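Home Galleries Sorting Room Swap Days Contact
Reading time: 4 min

The Drellby Toy and Oddment Clear-Out, July

Quick page, sorry, typing this before I have to give the laptop back. We got through the last of the Drellby donations in July – 45 boxes, most of them unlabeled, two of them damp. Everything has to be turned out, sorted, wiped, and put somewhere. Usual order: toys, kitchen, bottles and tubs, soft stuff, mystery. Mystery is always the biggest.

Magdalini Lazaridis took most of the pictures and then most of them wouldn't come off her phone. So the gallery is more words than pictures this time. I've left the captions in for the ones that are still stuck, because people asked what turned up and I'd rather not write it all out twice. Will swap them in when she finds the cable.

1. The hall, early
Boxes stacked along the radiator side. Tables not out yet. Fotis Kouris on the floor with the tape cutter, already on his second coffee.

2. Box from the Villalobos house
Jigsaws, all of them tied up with kitchen string. Somebody cared about these. We kept the string on. One has a note inside the lid saying "sky piece missing, top left" and yes, it is.

3. Wooden train track
A heap of it. Curves mostly, hardly any straights, which seems to be a law of nature. Engine with no wheels went to Lambros Vasilakis for parts.

4. Kitchen table, mid morning
Colanders, one good whisk, a lot of lids. Lids go in their own crate now and if you are missing one come and look. Bring the pot with you please, last time we had people guessing and they all came back.

5. Teapot
Brown, chipped spout, gone in four minutes. Wanted by three different people. Horațiu Vasiliu got it and will not be taking offers.

6. Raffle ticket 3707
Found at the bottom of a sewing box, pink, folded very small. No idea what it was for. If it's yours the sewing box is yours too, that's only fair.

7. Buttons
Big jar. Did not sort. Not going to sort.

8. Dolls' furniture
A wardrobe, two beds, a bath. The bath had marbles in it. Marbles now in a jam jar behind the desk, ask if you have small ones at home and we'll keep them well out of reach.

9. The cloth pile
Curtains, a tablecloth with a burn on one corner, pillow cases that have had a long life. Christos Economou takes anything too thin to pass on and cuts it up for rags. He's got plenty for now, he says to stop.

10. Bottles and tubs
Every box has these. Sauce bottles, squeezy ones with the pointy caps, tubs without a lid. The clean ones go out for paint and glue at the kids' table, thats where they're most use. Check the cap actualy comes off before you put it in the yes pile.

11. Mystery bin
Red bottle with its thin pointed nozzle, the dinosaur on its side with the green back and cream belly, that see-through bubbly thing, and the round green whatever-it-is. Lime? Lettuce? Votes so far are for lime.
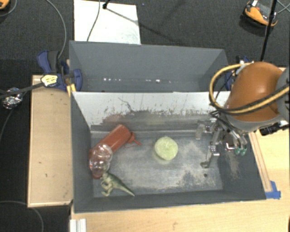 I still say the dinosaur shouldn't be in mystery at all, it's plainly a toy, and it can go across to the toy shelf with the others from the Zedel boxes. The bubbly thing stays put until someone comes up with a name for it. Had "ice pack", had "bath thing", had a shrug. The green one can go in play food whichever way the vote ends up, there's a shop till over there with nothing to sell.

12. Toy shelf, after
Animals on the bottom so small people can reach. Cars in the middle. Anything with a cord or a battery on top, and still waiting to be checked.

13. Leftovers for Wustenstead
Some 4 crates, mostly books and the big saucepans. Going over in the van as soon as there's a van. If you can lend one for an afternoon tell Fotis, he has the list and the key for the side door.

14. Floor, swept
Magdalini's favorite. It's a picture of a floor. She's proud of it and so she should be, you didn't see it before.

Things we could use before the next one – crates that stack, a decent marker pen, tape that doesn't come off in strips. No more VHS please. No more curtain hooks either, we have enough curtain hooks for the whole town.

Doors at ten as usual, tea from half past. Side entrance, the front one sticks.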